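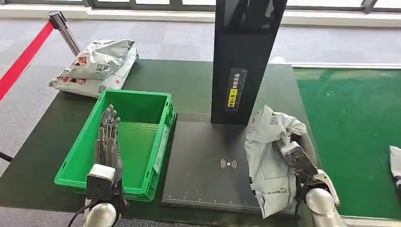

Green plastic crate, open and empty.

FOR IMMEDIATE RELEASE
Tarkberg, 12 September 2018

Belto starts crate deposit program with 13 Tarkberg grocers

Cardboard out, returnable crates in. Signup open now, first deliveries later this month.

Belto, the Tarkberg grocery delivery company, is switching its home orders from cardboard boxes to returnable plastic crates. Thirteen independent grocers are in from day one. Customers pay a small deposit with their first order and get it back when they leave the program. No monthly fee. No minimum order.

The first batch is 900 crates, enough for the current delivery list plus spares. More on order if signups keep up.

"We were going through an awful lot of cardboard and most of it was soggy by the time it got to the porch," said Alfredo Salazar, operations manager at Belto. "Lettuce, milk, ice packs. You can guess. Customers complained, the drivers complained, I complained. So we looked at what the bakeries and dairies have been doing for years and asked why we weren't."

How it works

Order as usual, by phone or on the Belto site. Groceries come in a crate. Unpack, leave the crate outside the door before your next delivery, driver picks it up. Customers who only order now and then can drop crates at any of the participating stores during opening hours, look for the Belto shelf near the registers.

Please empty crates before handing them back – no recycling, no bottles, no food scraps. A quick rinse is nice but not required. All crates go through the wash line at the Macaraeg warehouse before they go out again.

Each household can hold up to 4 crates at a time. Larger households and day cares can ask for more, just call.

Deposit

The deposit shows up as a seperate line on the receipt. It is charged once per crate and refunded to the same card, or in cash at the store. Cracked or scratched from normal use, full refund. Lost crates are not refunded, sorry.

Customers who would still like cardboard can have it through the end of the year. After that, crates or paper bags only.

Delivery area and times

Routes stay the same. Tarkberg center, the north side and the river neighborhoods, six days a week. Evening slots are still limited and fill up early. A second evening van is planned, date to be confirmed.

What the stores get

Participating grocers pack orders straight into the crate at the back of the store, so no box building and less tape. Crates stack when full, which frees up floor space in the smaller shops. In the spring trial, packing time per order dropped 20 percent. Most of that was from not having to fold boxes, according to Salazar.

"One of our stores has a stockroom the size of a closet. Flat cardboard was stacked up to the light fixture," Salazar said. "They signed up before I finished the phone call."

Tracking is handled by Steltico, which also runs Belto's route planning. Crates are checked out and back in under the customer's account. Steltico does not recieve payment details.

Stores that want to join can still do so. Next intake is after the holidays. Any independent grocer, butcher or bakery inside the delivery area can apply, chains not at this time.

About Belto

Belto delivers groceries from independent stores to homes in and around Tarkberg. Shoppers can combine items from several stores in one order. Warehouse and wash line at the Macaraeg site.

Media contact

Alfredo Salazar, Operations, Belto. Interviews by phone most mornings, warehouse visits by arrangement – please call ahead, loading dock is busy until noon. Store list and deposit terms available on request.

###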